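The gripper budget, or how I spent my winter

February 2022

So we finally ordered the second pair! If you read my December post you'll remember I had a spreadsheet with too many tabs and a headache to match. The headache is gone. The spreadsheet has more tabs.

The plan was always two pairs of hand-held grippers, so two people can record at once and one of them isn't just sitting there watching. Brena wanted $695 a pair, Furinix came in lower but didn't include the marker cubes, and by the time I'd added those plus cables (why are cables never in the quote??) they came out higher. Etenesh Teshome had warned me about exactly this and I owe her a coffee.

We went with Brena. Shipping is 3 weeks, which I've decided to read as 5.

Things I forgot to budget for the first time, in case you're putting together your own list: spare finger pads, a longer cable for whoever has the longer arms, and props. Props! I figured we'd use whatever was lying in the kitchen drawer. Then Olaia Montoya pointed out that everything we'd been picking up was hard and smooth, and went off to buy fake flowers and other fiddly stuff. Cheap, but it adds up, and now props get their own line.

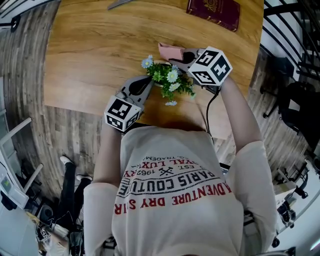

I also went back and forth on a real table-mounted arm from Sikder. It's lovely and I want it. But an arm needs a sturdier bench, a safety setup and somebody who knows how to fix it, and that's next year's money at the earliest. For now the grippers give us plenty to do, and if one breaks we can swap it and keep going.

Still undecided: the storage drives. Lanau has a deal on until the end of the month, so if anybody has used theirs for big video files, please leave me a comment before I click the button.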